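Home | Knowledge Base | Tickets | Status | Contact
2 min read

Ticket: swap use climbs overnight on Lockwood file server
Opened Wed 12 June. Status: resolved.

Reported problem: the Lockwood server slows down each night when the Buketero backup job runs. By morning swap is at 51 percent and logins take up to 10 seconds. The user restarted the machine twice. It was fine each time until the next backup.

Checked free -h and vmstat during the day. Plenty of memory available, no swapping in or out. Cache was large, as expected, and was left alone. Swappiness was at 60, the default, and had not been changed.

Ran the backup by hand and watched it with top. Buketero started 6 worker processes, and each one kept growing until the kernel began moving other programs out to swap. The sshd and Samba processes went first, which explains the slow logins. 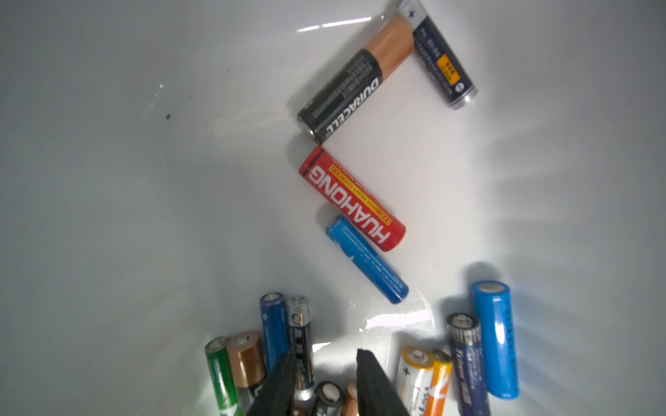
Batteries, including a dark blue AA.

The worker count came from a config file copied over from the Disden server in January. Disden has far more RAM - the setting was never a good fit for this machine. Set workers to 2 and added a MemoryMax limit to the systemd unit. Reloaded with systemctl daemon-reload and ran the job again. Swap stayed flat. The backup took longer but finished before office hours.

Cleared the old swap with swapoff -a and swapon -a after confirming there was enough free RAM to hold it.

Follow-up: the Tomadia server uses the same config file. Separate ticket opened to check it. Closing this one.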